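To: rilville-allotments
Subject: Re: Water meter and the Dulley Lane tap

On the Rilville list, the plot 8 holder wrote:

> The bill has come in at 345 pounds, against 151 for the same
> stretch last year. Either we have all taken up rice farming or
> the Dulley Lane tap is leaking again. Can whoever used it last
> please own up? I also propose we ban hosepipes until it is
> sorted out.

I used it last, so consider me owned up. I turned it off. I then turned it off a second time, as one has to, and gave it the customary kick.

I read the meter at 6 this morning with every tap shut and the little wheel was going round quite cheerfully. Banning hosepipes will not trouble it. My money is on the joint by the Mowat shed, where the nettles have been doing suspiciously well since May and the path squelches.
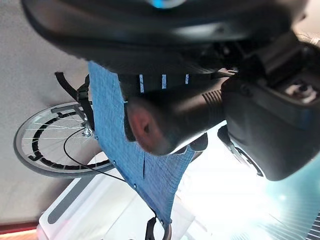
Black strap with the three white reflective stripes.

Trinell fitted that joint and I would like them to come back and look at it before we pay anyone else. I have rung them and left a message. If they go quiet, I have a spade and low standards.

Until then, could the last person out each evening shut the stopcock by the gate? It turns clockwise, whatever the painted arrow says. And plot 8, your rice is welcome in the autumn show, under "any other vegetable".

Plot 6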